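The first thing I was handed at Ashworth was a checklist. Two pages, stapled, with a coffee ring on the back. I'd driven out to see hand-held grippers, the kind you squeeze yourself to show a robot how a job gets done, and I figured I'd be playing with one inside five minutes. Nope! First came the pads.

Ashworth is the workshop end of Filtivness, and the crew there has spent the past year writing house rules for this gear. They call the rulebook Pamow (I asked what it stood for and got a shrug). It runs to 32 pages and a surprising amount of it deals with rubber. When does a pad count as worn? Who gets to say so? Do you wipe it before a session or after, and with what?

I'll admit I thought this was fussy. Then I spent a morning with the tools and started looking at the fingertips the way you look at your tires after somebody mentions tread depth. 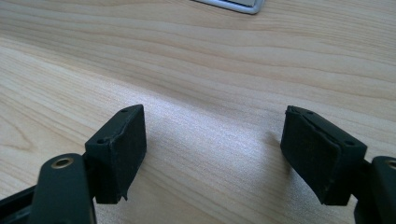

Shop Floor

A pad with a frayed bottom edge and a little torn flap is just what Pamow has in mind on page 2. The rule is short: any tear you can see without a magnifier gets written down before the next recording. Dust gets a line of its own, and so does an edge that looks like it's starting to lift. You check both fingers, you check the screws on the pad holders, and you write the tool number at the top of the sheet.

What I liked is that the rule doesn't tell you to toss the pad. It tells you to log it, and then the person running the session decides. Swap every pad at the first scuff and you'd burn through a drawer of them (the sister shop at Zatimley tried that for a while and went right back). Let them all go and you've got 3,800 recordings made with who knows what kind of grip.

There's a fight brewing over the next edition, by the way. One camp wants a photo of the pads with every log entry. The other camp says the sheet already takes too long, and they have a point, I timed myself at 187 seconds and I wasn't being careful. My own vote goes to the photos. "Slightly worn" in my handwriting could mean almost anything.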